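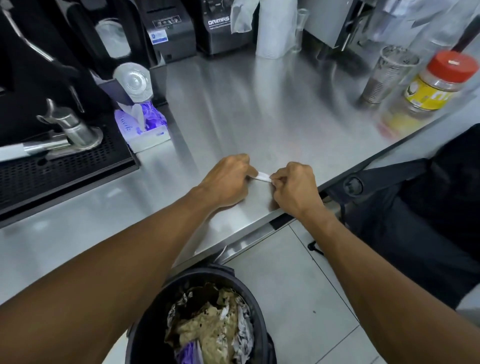
Sarness Coffee Counter, Collinach
Monthly Safety and Hygiene Inspection — Checklist with Comments
Inspection date: Mon 12 April
Form 114, revision 3
Ratings: S = satisfactory, A = action needed, N/A = not applicable

1. Floors and walkways

1.1 Floor tiles intact, no loose or raised edges: S
1.2 Grout lines clean: A
Comment: Residue in the joints between the sink and the back door. Mopping alone will not lift it. Scrub with a stiff deck brush and rinse.
1.3 Back door opens fully, route clear: A
Comment: Two milk crates stacked inside the door swing. Moved during the visit. Mark the swing area with floor tape.
1.4 Mats lie flat: S

2. Waste

2.1 Bins lined and in sound condition: S
2.2 Bins emptied before contents reach the rim: A
Comment: Set the change point at three-quarters full and add a mid-shift check to the opening sheet. Repeat finding from August.
2.3 Grounds disposed of separately from paper: A
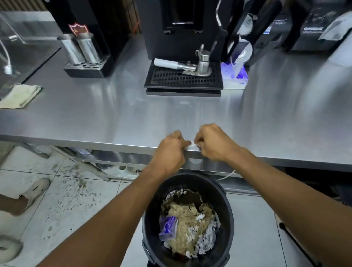

Item 2.2. Counter bin, filled nearly to the brim.

2.4 Outside container lid closed, area swept: S
2.5 Waste contractor paperwork on file: S
Comment: Fourie collection slips complete. Last slip no. 2538.

3. Electrical

3.1 Cables routed clear of floor and wet areas: A
Comment: Thin white cable on the floor behind the counter bin. Clip it to the underside of the counter or reroute along the wall.
3.2 Outlets near the sink have ground fault protection: S
Comment: Test button tripped and reset correctly on both.
3.3 Portable appliance labels current: A
Comment: Label missing from the backup grinder. Do not use until checked.

4. Work surfaces and cleaning

4.1 Stainless steel free of pitting and sharp edges: S
4.2 Spills cleared as they occur: S
4.3 Cloths separated by task: A
Comment: The written procedure does not say which cloths are for grounds and which are for food contact surfaces. Assign a color to each and post the key by the sink. A cloth used on grounds goes to the wash container at the end of the task and is not rinsed for reuse on the milk station.
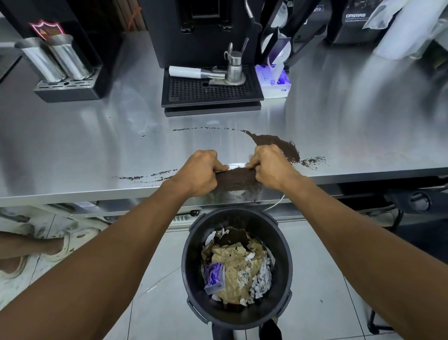
Sanitizer strength is to be tested at each refill and the reading written down. The log has gaps on weekend shifts.
4.4 Cleaning chemicals labeled and stored below food level: S
Comment: Bemoteck descaler decanted into a spray bottle, label legible.

5. Fire and first aid

5.1 Extinguisher in place, gauge in green zone: S
5.2 First aid kit stocked: A
Comment: Burn dressings out of date. Replace.
5.3 Emergency numbers posted: S
5.4 Occupancy sign (50 persons) displayed at entrance: S

Follow-up

Items 3.1 and 3.3 to be closed before the next opening shift. All other A items within 3 weeks. Return the signed action sheet to the Collinach office — copies stay in the site binder.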